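Frequently Asked Questions: Household and Shop-Floor Trials

Can a machine do household chores yet?
Some of them, under supervision. Our test units at Ternton can pick up rigid items, wipe a flat surface and open most cabinet doors. Folding clothes and handling wet dishes remain unreliable.

How is performance measured?
Each task is attempted 400 times. A task is listed as passed when 94 percent of attempts finish without help from staff. Results are published every January.

Why do the trials use hands with fingers?
Homes and workshops are built for people. Handles, lids and switches expect a thumb and fingers, and a hand of that shape can use them without changes to the room.

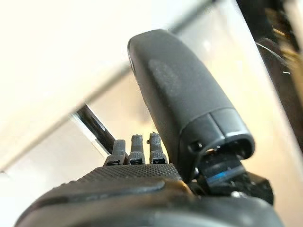
Grip remains the hardest part of the work. A hand must hold a smooth object firmly enough to move it and gently enough to leave it whole – two demands that often conflict.

Are shop-floor tasks easier?
In general, yes. Parts arrive in known sizes and positions. The Barrios site has approved 35 tasks, mainly sorting and loading.

May I request a trial at my workplace?
Yes. Applications are handled by the Astard office. Please quote form 1234 and describe the task in plain terms. Home trials are not open to the public at present.

Last updated June 28, 2025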